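Stop Writing Love Letters to Sellers

Last updated: January

My husband and I have now lost out on two houses, and both times our agent asked if we wanted to write the sellers a letter. You know the kind. Dear homeowner, we walked through your front door and just knew, here are our kids, here is our dog, we can picture Thanksgiving in your dining room. The first time I wrote one. I spent a whole evening on it (600 words!) and I teared up a little at my own paragraph about the window seat. The second time I said no, and I've been arguing with people about it ever since.

My problem with these letters started when I reread mine a week later. Take out the window seat and what I'd really told those sellers was that we were a married couple of a certain age with two small kids who go to a certain church. I'd handed strangers a list of things that aren't supposed to matter when you sell a house. And I'd done it hoping it would help us! If it had worked, some other family would have lost for not being us, and I can't find a way to feel good about that.

Our agent, Imad Smadi, is more relaxed on the subject. He's been selling on our side of town for 18 years and figures most sellers skim the letter and go straight to the price, the financing and the closing date. Fine, but then why are we writing them? He laughed and said buyers need something to do while they wait. I like Imad a lot, and I think he's wrong to shrug it off, because every so often a letter does tip things, and you never find out which time it was.

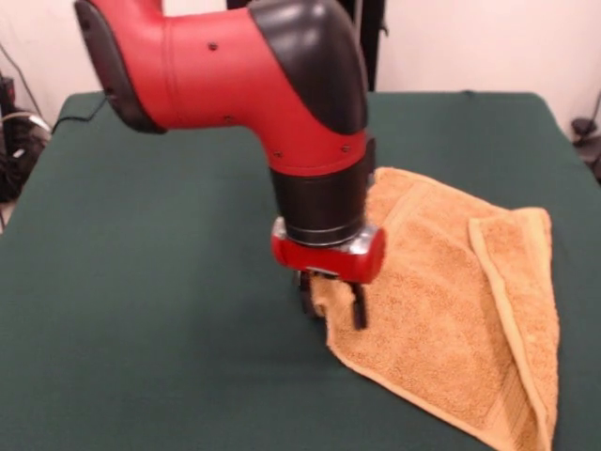 What I'd do with that evening instead

Call your lender. We use Trillard, and it took one 20-minute phone call to get our preapproval redone with the right number on it and a person's direct line at the bottom. The sellers' agent on the second house told Imad it was the cleanest packet she got. We still lost, to cash, but I'd rather lose to cash than to somebody's golden retriever.

Ask what the sellers need, too. On Botorero Street they wanted to stay put until school let out, and we could have offered a rent-back if I'd thought to ask before I got busy with my adjectives. That one still bugs me.

And if you're the one selling, tell your agent up front that you don't want letters. Our old neighbors the Tóths did this when they sold their place, and it saved them a lot of guilt. They had a stack of offers, they compared the terms at the kitchen table, they picked one and went to bed.

I know some of you got your house with a letter and you love your house. I'm happy for you, I mean it. I'd probably have framed mine if it had worked. But we're going to see another one near Clavov Park this week, it has a porch and a truly terrible green bathroom, and whatever I feel about that porch is staying between me and my husband.

Recent posts
What our inspector found in a 100-year-old basement
Escalation clauses, and why I chickened out
Can you live with one bathroom? We tried
The open house snack rankings
Renting while you look: month-to-month or lease?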